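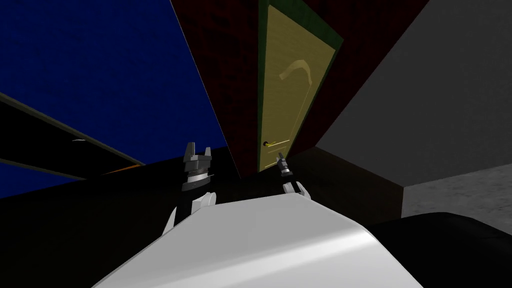 How many judges does a community pie-eating contest need?

Plan on one judge for every two contestants, plus a head judge who watches the clock and settles disputes. A table of ten eaters therefore calls for six officials.

How to Organize a Timed Eating Contest

The following procedure is issued by the Hultwood Recreation Office for groups that wish to hold an eating contest on public grounds. It applies to pies, corn, pancakes and similar foods. Contests involving very hot peppers or alcohol are not permitted.

Step 1. Reserve the site

Submit the event form at least 40 days before the contest. The Meireles Pavilion is the usual location and holds 100 seated spectators. Larger crowds should be directed to the Kikance Fairground, where the limit is 1000. A deposit is required at both sites and is returned after the grounds have been inspected.

Step 2. Arrange medical cover

A certified emergency medical technician must be present from the first heat until the last contestant has left the stage. The technician should stand where every eater can be seen - beside the stage, not behind the crowd - and has full authority to stop a heat.

Step 3. Register contestants

Entrants must be 21 or older. Each entrant signs a waiver, lists any food allergies and confirms that no doctor has advised against taking part. Entries close one hour before the start. Late entries may not be accepted, even where a place has become free.

Organizers should remind entrants not to practice alone at home.

Step 4. Prepare the food

All portions must be the same weight. Weigh each one on the same scale and record the figure on the score sheet. Pies should be fully cooled and removed from metal pans. Set out two cups of water per person, with a pitcher in reach of each judge.

Keep four spare portions covered in the cooler in case one is dropped before the start.

Step 5. Run the heat

Heats last eight minutes. Contestants stand with both hands flat on the table during the countdown. Food in the mouth when time is called counts if it is swallowed within 30 seconds. A contestant who becomes ill is disqualified from that heat and must be seen by the technician before leaving.

Step 6. Score and announce

Judges weigh what remains on each plate, including crumbs of any size. The lowest weight wins. Ties are decided by a one-minute eat-off using half portions.

Score sheets are to be signed by the head judge and returned to the office with the Flonier Cup entry form if the winner wishes to go on to the regional round in September. Tables must be wiped down and all food waste placed in the green bins by 8 p.m.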